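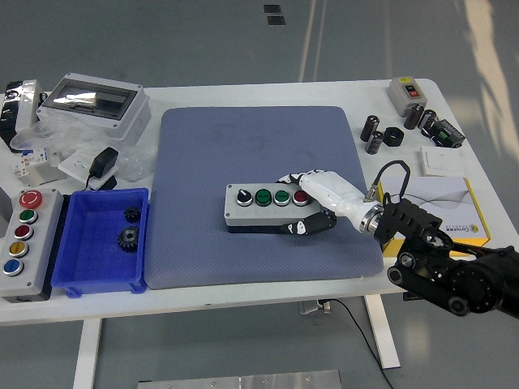 Control box on the blue-gray mat, white table.

Notebook home | Entries | Glazes | Kiln log | Search

June 2024

Ash glaze, batch 7. So happy with this one! Junpei sieved the Flomley wood ash again through the finer mesh (we only did it once in May and the gritty bits showed), and I weighed out 328 g of it against 200 g of feldspar. Water went in slowly, left overnight, stirred by hand.

Dipped six tiles for a slow count of three, then two more for five. The long dips ran, but what a run - thick green beads right at the foot, and a rusty line where the glaze breaks over the ridge. Setsuko wants that exact edge on her tea bowls. I told her to leave a wide bare band at the bottom or she'll be grinding shelves all week.

The Ogura clay takes it best. On the Kameo stoneware the same bucket goes flat and brownish, still nice, a bit like wet bark. Roya thinks it's the iron and wants to try a white slip underneath, which I'd love to see.

Tile 213 is the keeper, it's on the windowsill. Please don't put it back in the drawer!

To do: more ash from Flomley, new brush for wax, ask Tsutomu if we can hold the top temperature a little longer next firing. Bucket is labeled, lid sticks, push down on both sides.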